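July 2019, Friday. Finishing room

Second week on the white surface panels for Alvarado. Same paint as in February, thinned a bit more, three coats, sanded between the second and third. Rigoberto Sotelo sprayed, I did the prep and the notes.

The February panels came back with gloss patches after cleaning. We had put that down to short cure time. I no longer think so. I kept two of the old offcuts on the shelf and they polish up under a dry cloth just the same, five months on. The paint has had all the time it needs. My guess is too little flattening paste, or the paste settling in the pot while we worked. Sointu Kettunen stirs hers every 18 minutes by the clock, which seemed fussy to me until I looked at the bottom of our can.

For this batch I strained everything twice and stirred between panels. Panels 1 to 4 went down well. Panel 5 has a run on the left edge, my fault, I moved the rack too early. It can be cut out of the blank.

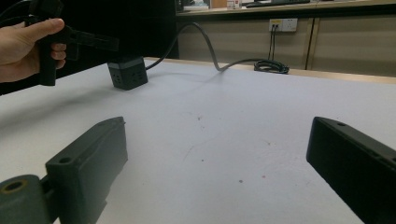
Cleaning is the other half of the problem. Alvarado's people wipe with whatever is under the sink, and a matte white will show it before any other finish we do. It also shows dirt sooner. A few little brown and reddish specks on a white top, like the ones here, would pass unseen on oak, and on white they are what the eye goes to. People then rub at the one spot, hard, and that is how you get a shiny patch the size of a coin. I want the care sheet to say damp cloth first, wide strokes, no melamine sponge. Elvira Marulanda has the old sheet and will send it over.

Rub test, panel 2: damp cotton, 80 strokes, light hand. No change I can see from any angle. Dry cotton, same count: slight sheen when viewed low toward the window. Melamine sponge: visible sheen at 51 strokes, stopped there. Coffee left one hour came off with water. Beet juice left a pink shadow that went with dish soap on the second try. Did not test turmeric. Should.

Abelardo Tamayo asked if we could put a clear matte over the top and be done with it. We could, but the last one we tried went yellow near the radiator, and I don't want to see that on 2,444 square feet of somebody's counters.

To do:
Repeat rub test on panel 3 after two more weeks on the rack.
Order paste, and a paddle that reaches the bottom of the tall can.
Recut blank 5 to the narrow size.
Ask Rigoberto which tip he used on the third coat, it isn't written on the card.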